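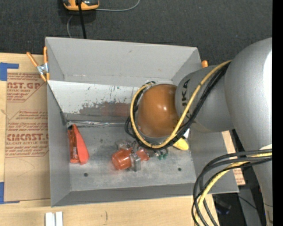
Iolanda Vieira wrote in that the 884 number can't be right, because Koltdale alone has more street trees than that. Fair. 884 is entries, and one entry can be a whole row. Should of said so up top.

June · by Josué Magalhães
Filed under: Data & Downloads / Trees
37 shares · 2 comments

# Koltdale street tree list

Plain CSV, one line per entry. Species, street, trunk width, year planted if known.

## Whats in it

- 884 entries, 545 with a planting year
- rest are blank, NOT zero. don't average them
- trunk width in inches, chest height

## Where it came from

Old paper cards typed up by Aparecida Guimarães, plus walks along Bittencourt Avenue and the streets behind it. Handwriting on the cards is bad. Some maples may be sycamores.

## Known problems

- "Elm" and "elm " with a trailing space both in there
- Prekden Park not covered, only the sidewalk side
- removed trees still listed, see `status` column
- street names folow the old map

## Use

Free for anything, credit the list. Fixes to Zbigniew Kozłowski, with street and nearest house number please. Next version once the park side is walked.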